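Thread
6 September 2021

It's Labor Day, my feet are up, and I've got tomato hands (the green-black stuff that never fully washes off). So I'm going to do the big garden recap I've been threatening since July. Mute me now if vegetables aren't your thing!

Background for the new people: I have a plot at the Gitunano gardens, on the east side of Tistholm, down where the road dips toward the water. I was on the waiting list so long I forgot I'd signed up. The email came in March and I thought it was spam.

The plot had been sitting for at least two seasons. Bindweed up to my knees. A tomato cage had sunk into the ground so deep that I broke a shovel handle getting it out, and then I found another one under it.

First real lesson: I should have covered the whole thing with cardboard in March and gone home. What I did was rent a tiller for a Saturday, chop the bindweed into a million pieces, and plant every single one of them for next year. Beautiful fluffy soil for nine days. Then, well.

If you have bindweed, please don't till. I say this as a person who is still out there on her knees every other evening pulling little white noodles out of the dirt.

Okay, money, because a couple of you asked. I spent $282 this year including the plot fee, the shovel handle, two hoses and way too many seeds. Not counting gas and not counting the iced coffees I "needed" on the way there.

The second hose was because the first one wouldn't reach. I measured to the wrong spigot. There's a closer one but it has been broken since before I got there and there's a bread bag tied over it, very official.

Let's go crop by crop. Peas first since they came first.

Peas: so good, so short. I put them in too late and it got hot, and they gave me maybe three good bowls before they crisped up. I ate nearly all of them standing next to the fence. Zero made it into a pan.

Next year peas go in the minute I can get a finger in the ground. I already wrote it on the garage calendar in red.

Lettuce: a triumph right up until it wasn't. We had salads through all of May and I was insufferable about it, you may remember the posts. Then I went to my sister's for a long weekend and came home to lettuce towers. Bitter as aspirin.

Radishes: fine. I don't think I like radishes? I keep growing them because they come up fast and make me feel competent.

Tomatoes. Deep breath. I planted 11. My plot is not an 11-tomato plot. It's a five-tomato plot if the person in charge has some self-control, and that person was not available the day I went to the plant sale.

The sale is where I lose my mind every time. They're so little in those pots! You look at a thing the size of your hand and you truly can't picture it being taller than you and leaning on your beans.

Best tomato by a mile was an orange cherry that I bought without a tag. No idea what it is. I've saved seeds on a paper towel, and yes, I know it's probably a hybrid and I'll get who knows what. Let me have this.

Worst tomato: the big pink ones. Every last one cracked across the shoulders after that wet week in July. I cut around the cracks and made sauce, and the sauce was very good, so I guess I can't be too mad.

On watering, somebody in my replies was pushing Vutel back in June, the app that's supposed to tell you when to water. I tried it for three weeks. It told me to water during a thunderstorm. I was standing at the kitchen window watching the gutters overflow and my phone buzzed with a little cartoon watering can.

I'm sure it's great if you live on flat ground with normal weather. I went back to sticking my finger in the dirt. Dry to the second knuckle, I water. Not dry, I go home.

Beans: please, somebody, take my beans. Pole beans are the best deal in the whole garden and I mean it. One packet, one wobbly teepee, and I've been picking since the end of June with no sign of it stopping.

A trick I got from the plot next door: pick them even when you don't want them. If you let the big lumpy ones hang, the plant decides it's done for the year. So every other day I go through with a bag and just clear it out, even if half ends up in the compost.

Zucchini: one plant. ONE. You'd think I'd have the restraint problem here too but I've been warned by every human being I've ever met. One plant was still too much. I have shredded zucchini in the freezer in sandwich bags, stacked up like bricks.

(The chocolate zucchini cake really is good, though. More cocoa than the recipe says, and squeeze the zucchini in a dish towel first or it never sets in the middle.)

Cucumbers: got mildew, looked terrible, kept going. Respect.

Peppers: sulked. It was a cool June here, we had a stretch of mornings when I'd leave for work and it would still be jacket weather, and the peppers just stood there the same height for a month. They've finally got fruit on them now. Green. In September. Come on, guys.

Corn: I let myself be talked into it. The raccoons had it the night before I was going to pick. I didn't even get to be mad properly, it was so tidy, the husks were all in one place.

And now the one everybody has been asking about, because I wouldn't shut up about it in the spring. Eggplant.

I've tried eggplant in pots three summers running and never got one bigger than a golf ball. Flea beetles got them every time, the leaves looked like somebody had gone at them with a hole punch. So this year I had a plan.

The plan was row cover. You put the white fabric on the same day you plant, tuck the edges down with dirt, no gaps, and leave it alone until you see flowers. Then it comes off so the bees can get in. The leaving it alone was the hardest part by far.
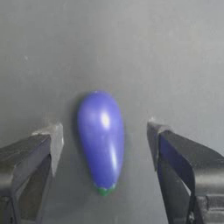 The tag said 60 days from transplant. Ha. Mine took 67 to the first one I could pick, and I'm calling that a win after the June we had. I know a week doesn't sound like much, but I was out there every evening giving it pep talks.

How do you know when to pick? Shiny is the thing. Press it with your thumb and it should spring back a little. Once the skin goes dull you've waited too long, and it'll be seedy and kind of bitter inside. Small and shiny beats big and dull every day of the week.

Also cut it off with clippers! Don't twist! I twisted one and took a whole branch with it, with two flowers on. I said a word and the lady across the path laughed at me.

Also also, the stem end has little prickles on some kinds. I learned this the way you'd expect.

What I made: I cubed it, tossed it with a lot of oil (more than that), salt, hot oven until the corners were brown. Then the orange cherry tomatoes on top for the last ten minutes, and torn-up basil. I ate it out of the pan with a heel of bread. I've had it four times since and I'm not bored.

Do I bother salting it first? Nope. When it's that fresh I can't tell the difference. Store ones late in the winter, maybe.

Moving along. Basil: great until last week, now it's all flowers and the bees have it and I don't have the heart to cut it back.

Marigolds: planted for the bugs, can't tell if they did anything for the bugs, planting them again anyway because they made me happy when I pulled up.

Things I'd buy again: the good clippers, the kneeling pad, the row cover (I washed it in the tub and it's drying over the shower rod right now, it looks like a ghost lives here).

Things I wouldn't: plastic plant labels. The marker faded off by the Fourth of July and I had a row of blank white sticks. Next year I'm going with pencil, it supposedly holds up a lot better.

Things I'd tell March me: half as many tomatoes. Cardboard. Start the peas. Wear a hat, you'll get a burned part in your hair and it'll peel in a meeting.

Somebody DM'd to ask about the soil down there. It's river-bottom stuff from back when the Au used to flood the whole low end. Dark and heavy and full of smooth little stones. It holds water forever, so if you're up the hill on sand my watering advice is useless to you, sorry.

Fall plan: the garlic goes in next month, in the bed where the corn was. Hardneck, I think? I've never grown it. If you've got opinions on spacing I want them, I've read four inches and I've read eight.

Spinach is already up, tiny, in the old pea bed. I'm going to try to keep it going under the row cover until it gets properly cold and see if it makes it to spring.

Then cardboard over everything else. I've been hoarding boxes in the hallway since August. The mail carrier has stopped asking.

Okay, I'm going to go scrub my hands with the sugar and dish soap thing again. If you're in Tistholm and you want beans, they'll be in a bag on my porch rail until dark. Take the zucchini too.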